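Office Practice and Records, Unit 4
Paper That Has to Live Somewhere: Desktop Files, Magazines and the Clear Surface

Notes to accompany the May sessions. Bring these to the practical. Reading them beforehand is recommended and, going by past years, rare.

4.1 Where we left off

In Unit 3 we dealt with paper that has a number on it: invoices, delivery slips, signed forms. That sort of paper is easy. It has a place in a sequence, and if you can count you can file it. Unit 4 takes up the paper that has no number and no owner and arrives anyway. Magazines, trade journals, catalogs, the newsletter from a firm you bought a stapler from once.

The usual name for this material is "current reading," which is optimistic on both counts. The Fekstead survey used in Unit 2 went through 1420 loose items found on shared desks. Of those, 589 were periodicals or catalogs, and 301 of the periodicals and catalogs were more than a year old. Only 106 of the whole lot had been asked for by anyone in the building. Keep those figures handy, as they come back in the written assignment.

4.2 The desktop organizer

An organizer is a holding place. Paper goes in on its way to somewhere else, and the trouble starts when the somewhere else is never decided. You will have seen organizers at work that could be dated by their layers, like a riverbank.

For a desk used by more than one person we teach the open-topped box with an upright divider. The open top lets you see what is in it without taking it apart. The divider gives you two jobs for the price of one box, and the two jobs should be different: front for things being read this month, back for things waiting to go to the shelf or the recycling. If both compartments are for "misc," you own one large compartment with a wall in it.

Perforated sides are a matter of taste. They let you see that a section is full, which some people find useful and others find accusing.

Placing a magazine:

Put the spine down or toward you and decide which before you start. Mixed spines are how a tidy box becomes a fan.
Hold the magazine by its top edge and lower it in. Dropping it from a height folds the bottom corners, and a folded corner stops the next one from going down.
Let it come to rest against the divider or the wall before letting go.
Expect some lean. A single magazine in a wide compartment will lean whatever you do, and its top corner may stick up over the rim. 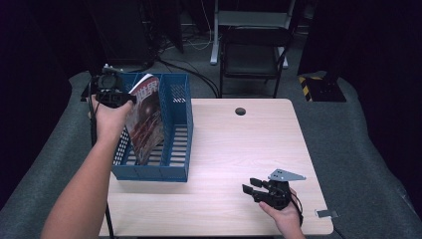
Lean is worth a word of its own, as it causes more argument in the practical than anything else in this unit. A slight lean in a half-empty compartment is fine. It is not a moral failing and you will not lose marks for it. The lean to worry about is the one where the cover has started to curl, because a soft cover left like that for a season keeps the shape, and then you have a magazine that will not stand up anywhere. The cure is a filler: a piece of stiff card cut to the height of the box and slid in behind. The Kurby handout suggests bookends. Try fitting a bookend in a desktop file box and then decide how closely you want to follow the Kurby handout.

Titles should face the person who uses the box most. Where the title runs along the top edge of the cover, so much the better — you can read it with the magazine in place. This applies in any language. If your office takes periodicals that half the staff can't read, file them with the others by month and resist the urge to start a "foreign" section, which in the Talport office grew until it had its own chair.

4.3 The clear surface

Students write "clear desk" in their plans and then draw a desk with a lamp, a tray, a plant and a mug on it. For this course a clear surface means a stretch of tabletop with nothing standing on it, big enough to lay an open magazine flat with room for both forearms. The rest of the table may hold what it likes.

Choose the stretch first and put the organizer wherever is left. Most people do it the other way around, setting the box in the middle where they can admire it and working in the gap. Put it to one side. If you write with your right hand, the left side usually suits. Keep it off the cable hole, if the table has one, unless you enjoy lifting a full box every time someone changes a charger.
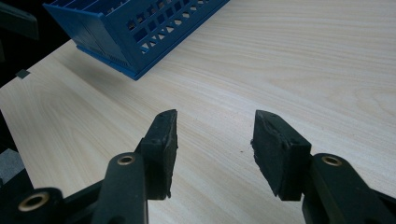 Wiping down is part of the job and takes less time than the discussion of whose turn it is. Use a barely damp cloth, go with the grain on wood and wood-look tops, and follow with a dry one. Pale tops are forgiving about dust and unforgiving about ink. Dark tops are the reverse. There is no color of table that forgives coffee.

4.4 Going through the box

Once a month, take everything out. Everything, including the thing at the back you already know about. Lay the items on the clear stretch (you now see what it was for) and ask of each one whether anybody has opened it since last time. Tseng's method has you ask seven questions per item. We use one, and finish before lunch.

Opened and still wanted: front compartment.
Wanted by the library shelf: back compartment, and walk it over the same day.
Neither: recycling. You may tear out one article. One.

4.5 For the practical

Each pair will need an organizer with a divider, a mixed stack of magazines in poor order, and a table. Phones go in bags. Set up the box, load it, mark out your clear stretch, then swap tables and go through the other pair's box as in 4.4.

Written assignment: one page on why so few of the items in the Fekstead survey had been requested, with a proposal for a shared desk you use yourself. Hand it in stapled. Loose pages will be treated as current reading.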